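Sturker at the Long Theater: worth the second half?
Dance and Performance board, 14 replies (showing 8)

balcony_207
Saw Sturker last night and I'm still sorting it out. First act is 50 minutes of eleven dancers walking in lines and barely touching each other. The second act is where Larasati Rahman finally gives them something to do. The long duet near the end, with the two of them passing a coat back and forth, was the best dancing I've seen in that building in years. Did anyone else think the first act could lose 15 minutes?

qcai_dances
I liked the walking. If you watch the feet, the step pattern changes every time the cello comes back in. By the time the duet starts you've seen all of its material already, only spread across the whole company. Cut the first act and the duet has nothing under it.

balcony_207
I was in the last row so I couldn't see feet very well. Maybe that's part of it.

marleyfloor
Sitting far back is no excuse for the piece. It's a 818 seat house and most of us are not in row C. A choreographer has to make work that reads from the balcony. I left at intermission, and so did the couple next to me.

qcai_dances
So you didn't see the duet.

marleyfloor
No, and I'm not going to pay again to see it. I gave it an hour.

Boyang D
I've seen it twice now, once from the side and once from the center balcony. From above, the lines cross at angles and you get a kind of woven pattern that the people downstairs miss completely. So I'd say the opposite of marleyfloor. The balcony is the better seat for act one, and downstairs is better for act two.
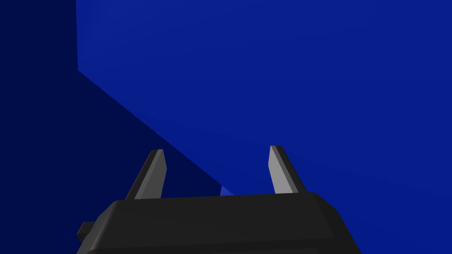 My complaint is the music. The cello was live on opening night and recorded the second time I went. The program still listed the cellist, and there was no notice in the lobby. The dancers looked careful with the recording, like they were counting. On opening night Jinlong Xue was holding his balances until the player moved on, and that give and take was gone the second time. If they plan to use a recording for part of the run, they should say so on the ticket page.

balcony_207
Mine was recorded too. I assumed it was always like that. Now I'm annoyed.

old_stagehand
Live on Fridays and Saturdays only, according to the box office when I called. The person on the phone had to go ask somebody.

On the choreography, I worked on Rahman's Burer back in 2000 and it had the same build. Slow first part, people complained, then a duet that everybody talked about afterward. Bořivoj Procházka danced it then. She also made them rehearse the walking more than anything else. We had weeks where that's all they did.

marleyfloor
Making the same piece again after all this time isn't much of a selling point for me.

old_stagehand
It isn't the same piece. Burer was for five dancers, had no set and ran under an hour. I said the build was the same.

qcai_dances
Is there any video of Burer? I've looked and only found a short clip with no sound.

old_stagehand
There was a tape. Last I heard it was with the company office. You could write to them, but don't expect a quick answer. I wrote in February about something else and heard back in June.

Boyang D
Does anyone know if Sturker is touring? A friend said Ploltetitz has it listed for next season, but I can't find dates.

balcony_207
I heard that too, from an usher, so take it for what it's worth. I'm going back on Saturday for the live cello and I got a seat on the main floor this time. I'll post after.

marleyfloor
Post how many people leave at intermission.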